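Finding the Slope Between Two Points

I used to dread slope questions, and then my tutor Lizeth Pacheco got me to say "up over across" out loud every single time. Slope is just how far a line climbs divided by how far it goes sideways.
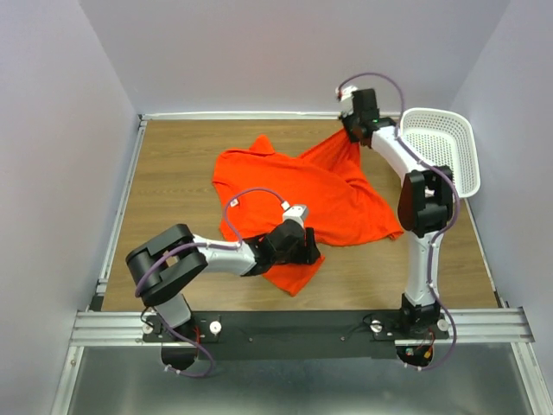 Let's take the points (4, 56) and (7, 95). Subtract the y values first: 95 − 56 = 39. Now the x values, in the same order: 7 − 4 = 3. If you like a picture in your head, think of the band of orange T-shirt stretched up and to the right, pulled taut toward the gripper. A line leaning that way has a positive slope, so we should be expecting a positive answer!

Divide and you get 39 ÷ 3 = 13. So the slope is 13, and the line is pretty steep.
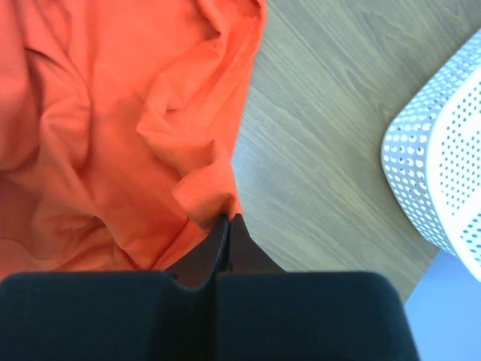
Keep the order the same on the top and the bottom. I've flipped one and forgotten the other more times than I'd like to admit, and my answer came out as −13 (right number, wrong sign). Flip both and you're fine: −39 ÷ −3 is still 13.

What if the x values match? Then you'd be dividing by zero, the line is vertical, and the slope is undefined. Write "undefined" and move on. 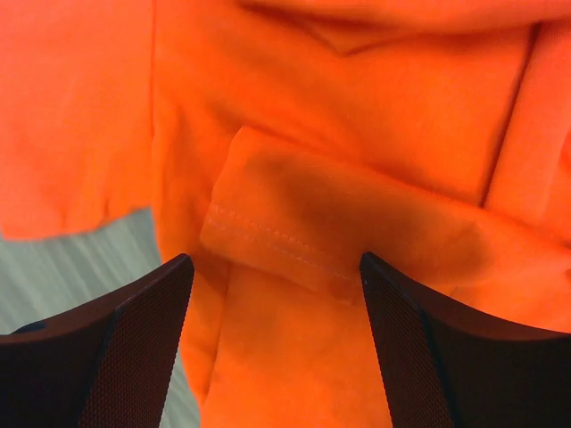

Page 4

Try one yourself: (2, 10) and (6, 2). I get −8 ÷ 4, so −2, and the line runs downhill from left to right.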